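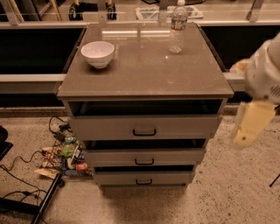 Danish thinks the top drawer should be for cutlery and the bottom for anything heavy, and that whatever I put in the middle one will turn into the junk drawer within a month. He said so twice on the phone last night and once more by text this morning. I wrote it on the back of the Lindeo receipt so I could consider it properly.

2025-06-01

Grey cabinet day. I have been putting this off since we got back from the coast. All three drawers needed emptying, wiping and sorting, and the top wanted clearing as well. I started after breakfast with the radio on and finished a bit before two, with a break for toast.

What came out of the top drawer: tea towels, the good scissors, takeaway menus from places that have closed, a bag of rubber bands gone sticky, birthday candles, the manual for the old kettle. The kettle went to the tip two years ago. Kept the scissors and the candles. The rubber bands had melted onto the drawer bottom in one corner and I had to go at it with eucalyptus oil and an old bank card. It came up all right. There is still a dull patch if you know where to look.

Middle drawer was batteries, mostly. I tested them with the little tester from Jurkley and 12 were still good. The rest are in an ice cream tub by the back door to go to the library, where they have the collection bin. Also in there were three tape measures. I don't remember buying more than one. Found the spare key to Mum's place, which I told her in July last year I had lost, so I will have to own up to that.

Bottom drawer was the worst because it is deep in stuff that doesn't get used. Cake tins, the mincer, the preserving lids, a jar of foreign coins, the waffle iron Ghauri was throwing out when he moved. I have used the waffle iron once. It went in the donation box, then I took it out, then I put it back in. It is in the box at the time of writing.

Rang Danish back around lunch and told him I was doing cutlery in the top as he said. He was pleased. He wanted to know whether I was lining the drawers and I said I hadn't thought about it. He lines his with the cork stuff. I said paper would do me. He said paper moves. We left it there.

The runners are the other thing. The middle drawer has been catching since winter. I looked up new ones and Bando sell a pair that would fit, but with postage it came to more than I wanted to spend on a drawer that does open if you lift it slightly. I rubbed a candle stub along both sides instead, which is what Dad used to do. A bit better. I will see how it goes for a few weeks and order the new ones if it starts sticking again.

Tightened the handles while I was down there. The bottom one had worked loose and the screw behind it was turning without biting, so I packed the hole with a bit of matchstick and put it back in. Holding for now. I don't mind the handles. I was going to change them when we first got the cabinet and never got to it, and now I would rather keep the black.

Washed the top last. It shows every smear under the ceiling light, so I did it once with soapy water, once with plain water, and then buffed it with one of the old tea towels. I want it kept mostly clear from now on. The white bowl can live there and that's all. It can hold lemons when the tree has some and keys when it hasn't. Everything else has to go away at night. I have said this before about the hall table, and the hall table has four pairs of sunglasses on it.

Did the floor around the base with the stiff brush. Terrazzo hides dirt very well and you don't realise until the bucket goes brown. I didn't shift the cabinet. It is heavy even with nothing in it and I wasn't going to do my back in on my own. Danish can take the other end when he comes down.

Putting it back. Top: cutlery, the scissors, the peeler, skewers in their tube. Middle: batteries, one tape measure, candles, matches, string, torch. So it is a junk drawer from the first day, but a neat one, and I wrote a list of what belongs in it and put the list inside. Bottom: cake tins, mincer, lids. The preserving lids I stacked by size. The coins went into an envelope for the neighbour's boy, who collects them.

It doesn't fill the drawers. There's a good gap at the back of the bottom one where the waffle iron was. I could put the slow cooker in there if it fits. I'll measure it tomorrow, now that I know where a tape measure is.

Two bags for the rubbish, one for paper, one box for donation. The other two tape measures are in the box as well. I nearly kept the yellow one.

Knees sore. I should have used the garden kneeler and thought of it only after I'd finished. Had soup for tea and the end of the loaf. I went to get a spoon and opened the old drawer beside the stove, where the cutlery used to be, and stood there looking at an empty tray. Did it again for the butter knife. I suppose that will go on for a week or so.

Texted Danish that it was done. He asked what was in the middle one. I haven't answered yet.

To do: batteries to the library. Ring Mum about the key. Drawer paper, or ask what the cork costs. Measure the slow cooker. Find somewhere for the empty tray from beside the stove, or decide what goes in it.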